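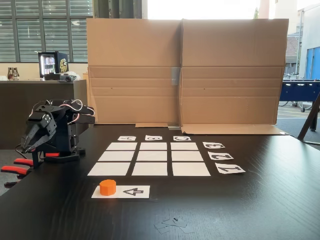

Satish Kaimal : pas d'accord avec le premier message. Une table noire ne demande pas plus d'entretien qu'une autre, à condition de ne pas la traiter avec des produits qui laissent un film gras. La mienne sert tous les jours depuis 3 ans, repas compris, et je passe une microfibre humide puis un chiffon sec, rien d'autre.

Accueil Forums Décoration Entretien Bricolage Se connecter

Grand plateau noir veiné bois : vous regrettez ou pas ?

pimprenelle_44
Je remets ma question en clair, mon premier message était confus. On change la table de la pièce à vivre et on hésite entre le modèle Otar en noir veiné et le même en chêne clair. Mon mari veut le noir. Moi j'ai peur de la poussière, des traces de doigts et des miettes de pain. La pièce est plein sud avec une baie vitrée. Deux enfants, un chat blanc.

gerald.b
Plein sud et chat blanc, je prendrais le clair. J'ai eu un bureau noir pendant des années et à contre-jour on voit tout, même une heure après le ménage. Le veinage aide un peu par rapport à un noir lisse, mais pas tant que ça.

Satish Kaimal
Le veinage aide beaucoup, je maintiens. Sur un noir brillant oui, c'est l'enfer. Sur un mat structuré la lumière ne fait pas miroir. Il faut demander un échantillon et le poser à plat près de la fenêtre vers 17 h, pas le regarder debout dans le magasin sous les spots.

lulu-la-scie
+1 pour l'échantillon. Chez Grarex ils en prêtent, il faut insister un peu au comptoir. Attention, les creux du veinage retiennent la farine. Si vous faites de la pâte sur la table, prévoyez une brosse souple.

pimprenelle_44
Je fais de la pâte sur le plan de travail, donc ça va. Par contre les enfants dessinent et découpent sur la table. Le feutre, ça part ?

lulu-la-scie
Le feutre lavable part sur le mien. La colle en bâton laisse une marque blanchâtre si on la laisse sécher. Eau tiède, on attend un peu, on frotte dans le sens des veines. Jamais d'éponge côté vert, ça fait des zones lustrées et c'est définitif.

mathilde_r
Personnellement je regrette. Table noire de 20 mm d'épaisseur, achetée en mars de l'année dernière, déjà deux éclats sur le chant, et dessous c'est beige clair. Sur du chêne clair on ne les verrait presque pas. J'ai essayé le feutre de retouche, la teinte tire sur le violet.

gerald.b
Pour les chants, cire dure en bâton, à chauffer et à racler. Le feutre ne tient pas et la couleur vire, je confirme. La cire noire seule est trop noire, j'y mélange un peu de brun foncé.

mathilde_r
Merci, je tenterai. La cire résiste au nettoyage ?

gerald.b
À l'eau oui. Pas aux produits dégraissants. Chez moi j'en remets tous les ans ou presque à l'angle où on passe avec les sacs.

Nous utilisons des cookies pour mesurer l'audience du forum. En poursuivant votre navigation, vous acceptez leur utilisation. Accepter Paramétrer

tonton_rabot
Je lis tout ça et personne ne parle de la taille de la pièce. Un grand plateau noir prend visuellement beaucoup plus de place qu'un clair. Dans 20 m² j'hésiterais. Il faut découper un carton aux dimensions, le peindre en noir et vivre avec deux jours avant de commander.

Satish Kaimal
Là-dessus je suis d'accord. Chez moi les murs sont blancs et le sol est clair, ça passe. Avec un parquet foncé je n'aurais pas osé.

pimprenelle_44
Sol carrelé beige, murs blancs. La pièce fait plus de 20 m². Pour les chaises on garde celles qu'on a, en hêtre.

mathilde_r
Le hêtre avec du noir, ça va bien. Mettez des patins aussi sur le dessus des accoudoirs si vous en avez, mes éclats viennent de là.

tonton_rabot
Pas besoin de patins, il suffit de mesurer. Si l'accoudoir tape dans le chant, c'est que la chaise est trop haute pour la table.

mathilde_r
J'avais mesuré. Il manque un demi-centimètre quand quelqu'un s'assoit de travers, et chez moi tout le monde s'assoit de travers.

lulu-la-scie
Regardez aussi la gamme Urban, le chant est arrondi et teinté dans la masse. Plus cher, mais un éclat reste sombre. Pas de modèle à rallonge par contre.

pimprenelle_44
Il me faut une rallonge. Je vais emprunter l'échantillon du Otar noir et le poser près de la baie. Je reviens donner mon avis après.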